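About Us

14 shares · 3 comments

Costham Closet & Linen began with one hallway cupboard, and if you had seen that cupboard you would understand why we ended up in this line of work. It held the sheets, the winter coats, a box of curtain hooks, two ironing boards (one of which had no cover) and every plastic hanger that had ever come into the house. Opening the door took a certain amount of nerve. One wet Saturday we emptied the whole thing onto the landing, sorted it, and put back less than half, and then a neighbor came by to return a casserole dish, saw it, and asked if we would come and do hers.

We did hers. Then we did her sister's, and then a family on Ortuño Street who had just moved in and were still dressing out of bags, and by the end of that summer we had a phone number painted on the side of an old delivery van. We have been at it ever since, and we are still the same kind of outfit: a small one, based in Costham, that comes to your home and helps you get your clothes and bedding into an order you can live with.

What we do

We sort, fold, hang, and put away. That sounds like very little when it is written down, and we have had more than one husband on the telephone ask what exactly he would be paying for. But most households have a mountain somewhere. It may be on a chair, or at the foot of the bed, or in a basket in the laundry room that gets carried upstairs full and carried down again full. We like a mountain. We start at the top and work down, and we stay until the floor is showing.

Most of our visits are in bedrooms, and a good many of those are children's bedrooms, which we are especially fond of. Children grow, and their closets never quite catch up. You find the baby cardigans behind the school sweaters, and the party dress that was worn once, and the swimsuit everyone looked for all through June. We take everything out, we try things against the child if the child is willing, and we make a pile to keep, a pile to pass along and a pile to talk over with you afterward. We never throw anything out on our own say-so. We learned that early, over a dinosaur sock with no heel left in it that was very much still needed.

We also look after linen cupboards. Sheets go in by bed size, with the pillowcases tucked inside the matching set, so you can pull out one bundle in the middle of the night without turning on the big light. And yes, we can fold a fitted sheet! We are happy to show you how, as many times as you like, and if you never get the knack of it we will show you how to roll it up neatly, which is what a couple of us do at home anyway.

How a visit goes

A standard visit is for one room. Before we come we ask you to do one thing only, which is to leave the room as it is. People do love to tidy before the tidiers arrive, and we understand it completely (we would do the same), but it is much more useful for us to see where things land on an ordinary day. If the jackets always end up on the bedpost then the jackets need a hook near the bedpost, and no amount of scolding will get them into a closet across the room.

We make the bed first. A made bed is the best worktable in the house. It is the right height for most people, it is soft enough that buttons don't clatter, and everybody wants it back by bedtime, so it keeps us moving. Clothes go out on it, hangers go down beside them, and we work our way through one piece at a time.

Now, about hangers, and here you will have to forgive us, as we could go on all afternoon. In one home in the Gonden neighborhood we took 121 hangers out of a single closet, and only 22 of them had anything on them. The rest had knotted themselves into a clump at one end of the rail and were holding each other up. Hangers will do that. Leave five of them together in the dark and they link arms. We untangle them all at the start if there is time, and if there isn't we work them loose one by one as we need them, which is slower but oddly soothing once you get going.

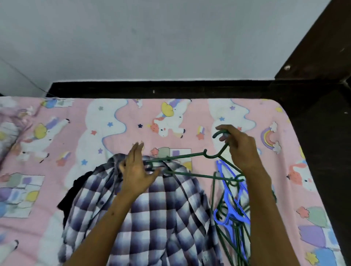 For shirts with a collar, we feed the hanger in through the neck when the neck opening allows it, one arm and then the other, and then we settle the shoulders and do up the top button. With a narrow neck we go in from the hem, and it saves the stretching. A shirt that has been sitting in a heap will not come out perfectly smooth, and we won't pretend otherwise, but a surprising number of creases give up after a night on the rail. Anything that needs an iron we set to one side. We don't iron on a standard visit, although we can add it on if you let us know when you book.

We are not fussy about what kind of hangers you have. Wood is lovely and so is padded satin, but the plain plastic ones do the job perfectly well, and we would much sooner you spent the money on something nicer. Some families like to give each child a color, and we think that is a fine system for a shared closet. If you do want new ones, we keep the Hotolik slim style in the van and will sell them to you in packs of 25, at the price we pay for them.

What we believe in, more or less

We have visited 603 homes so far, and we have come away with only a few firm opinions. Clothes should live where they are taken off or where they are put on. Drawers should close without the help of a knee. A child's things should hang low enough for the child to reach, even if it means the rail looks a little odd to grown-up eyes. And a favorite shirt should be easy to get to, however faded it may be, and should never be buried behind the good ones.

Beyond that, it is your home and you get to say. We have organized closets by color, by season, by day of the week, and once, at the request of a very certain four-year-old, by how much each item itched. That last one stayed in use longer than we expected, and her mother wrote to tell us so.

Where to find us

We cover Costham and Gonden, and the villages in between if you give us a little notice. Our office is two rooms over the old seed shop on Ortuño Street. Come up the side stairs and mind the third step. There is usually someone in during the mornings, and there is nearly always tea, along with a big box of spare hangers by the door that you are welcome to help yourself from or add to.

If you would like us to come and see your mountain, give us a ring or drop a note through the door with your number and the best time to call. Tell us which room it is and who sleeps there, and whether there is a dog we should bring a biscuit for.

Page last updated 14/07/2025

Share this page · 14 shares
3 comments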